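The case for the scruffy table

My neighbour Filipa Patrício has bought a new dining table and is now frightened of it. I know this because I was invited round on Sunday to admire it, and was handed a coaster before I had been handed a drink. There was a second coaster for the first coaster to stand on. When I put my keys down, out of habit, she made a small noise, the kind people make when a child leans too far over a harbour wall.

It is a lovely table. It has a finish that the shop in Cimgate told her should not meet hot plates, cold glasses, lemon juice, direct sun or the underside of a laptop. She has paid for all this, and will go on paying for another 31 months. The family eats in the kitchen, standing up.

I would like to speak up for the other sort of table, the sort that has already had the worst happen to it. They are not fashionable. You will not see one in the window at Cimgate, unless somebody has gone over it with a chain and added 200 pounds to the price, and that is a different thing altogether. A table that has been beaten up by a professional in an afternoon has learned nothing from it. The dents are all the same size, for a start, and they are never where a person would have put them.

The real thing comes in slowly. First there is the mark you mind. Everyone remembers this one. Ours was made by my brother-in-law Braulio Hinojosa, who was opening a tin of paint with a screwdriver and had been told to do it outside. There was a silence, then some cross rubbing with a damp cloth, then a period in which a fruit bowl lived in a rather odd place. Then came a second mark, and the fruit bowl could not be in two places, and after that everybody began to relax. You could do your homework without a mat under it. You could mend a lamp. I date the happiest years of our household from the evening we gave up on the fruit bowl.

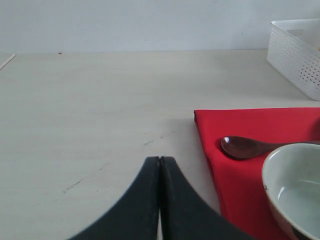 A pale top is the hardest to keep up appearances with, and for that reason it is the one I would recommend. Dark wood is a flatterer and will hide things from you for years. Pale shows the lot. One thin dark scratch on the slant, a smudge of greenish grey, a few streaks and scuffs, and the whole cream surface has stopped being for best and started being a table. You may cut things out on it. You may put down a bag without first checking whether the bag has little metal feet. I find I sit differently at such a table, with both elbows on it, and I stay longer.

The objection, and Consuelo Ibarra has put it to me more than once in the queue at the chemist's in Idell, is that this is laziness with a scarf on. She oils hers every September, moving all the chairs into the hall to do it, and she says a thing worth having is worth looking after. I agree with her about looking after. I wipe ours down. I tighten the legs when they begin to wander. What I won't do is serve under it. Once a year in the hall with the chairs seems to me a fair bargain, if I'm truthful, and I have told her so. It is the daily bowing and scraping I can't manage, the lifting of every cup to see whether it has left a ring, with guests still attached to the cup.

There is also the matter of resale, which men in particular like to bring up. Braulio (him again) tells me that our table would have held its value if we had kept it nice, and he says this with a straight face, leaning on his own screwdriver mark. I have looked into it. A table of the same make and age, in perfect order, was on sale at the Idville saleroom last spring and went for 106 pounds. So that is what I would have earned by keeping two children, a sewing machine and a brother-in-law off it for the better part of my adult life. I could have bought a good pair of shoes.

I do draw lines. Wet varnish is a line. Anything involving a blowtorch is a line. I am against people carving their initials, not on grounds of damage but because they always start too big and run out of room. And I would never do to somebody else's table what I happily do to mine, which is why I kept both my hands and both my coasters exactly where Filipa wanted them, and drank my coffee like a woman defusing something.

She rang on Tuesday. Her youngest had got at it with a fork. Not deep, she said, and only as long as a finger, but you could see it from the door if the light was on. She wanted to know if I had the number of anyone who did French polishing. I said I would look it out.

I haven't looked very hard. I asked her what they'd had for tea, and she said fish fingers, at the table, all four of them, as there seemed no point in getting up.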